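We use cookies to remember your preferences and to see which posts people read. By carrying on you accept this. OK / Find out more

Teaching a machine to pick up a carrier bag

June 23, 2019

I have spent most of June holding a pair of plastic fingers and picking up rubbish. Clean rubbish, I should say. Erlinda Baluyot, who runs our bit of the Atirmont lab, is firm on this point after the yoghurt business.

The job goes like so. You hold the gripper by its handle, you pick a thing up, you put it down somewhere else, and the whole performance is recorded so that an arm bolted to a bench in the next room can learn to do the same. I had imagined, when I took the job, that teaching a robot would involve typing. My mother still imagines this, and I have let her.

We used to do it by remote control. I sat at one end with a joystick affair and the arm sat at the other, and between us was a delay just long enough to make me feel drunk. Picking up a sponge took me four goes on my first morning. On the fourth I also picked up the mat. The hand-held version is a great deal kinder: you feel the thing push back, and your wrist does what it has been doing all your life without asking you for instructions.

The trouble is that your wrist knows far too much. Left to myself I pick up a bag by shuffling it about, giving it a little shake and changing my mind halfway. All of that goes into the recording. Erlinda played one of my early batches back to the team and asked, very politely, whether the shake was part of the task. The arm had learned it by then. It shook everything, including a mug.

So there are now rules. Come in slowly. Close once. No fidgeting. If the bag slips, let it slip and start the go again from the beginning. I am also not supposed to help with my other hand, a rule I break more often than I would like, bags being what they are.

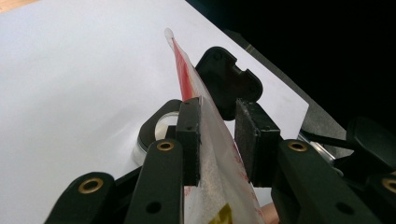 Thin plastic, held between the foam pads. Fingertip, bottom edge: human.

Bags are the worst of the lot. A block stays the same shape all day, and you can be rude to it. A bag is a different object every time you let go, and the thin milky sort will hardly show itself against a white table. Give me printed ones any day, as at least a bit of red tells you where the plastic is. I have developed opinions about film thickness. I brought one up at a dinner and was moved gently on to holidays.

The target for this round is 2,000 good goes, and "good" is decided by Erlinda. She throws out anything where I hesitate, and I hesitate a lot. Norerau, the group we share results with, apparently get through theirs much faster, though they are doing wooden blocks, so I don't see what there is to be proud of.

The pads are my other grievance. The foam wears, the grip changes, and you find yourself squeezing harder without noticing. I asked for new ones and was told that the ones on the real arm wear as well, so a bit of wear in the teaching is no bad thing. I can't fault the logic. I would still like new pads.

On the last test the arm managed seven bags before it got one stuck to itself and carried it round the bench like a flag. Three of those seven were lifted very nicely indeed, slow approach, one close, straight up. I recognised the angle. It comes in slightly from the left, exactly as I do when my shoulder is sore, and it doesn't even have a shoulder to be sore.

Next up is folding the things, starting with the flat ones. Erlinda has sent round a page of instructions with the word "crisply" in it twice. I've asked whether I might go back to sponges.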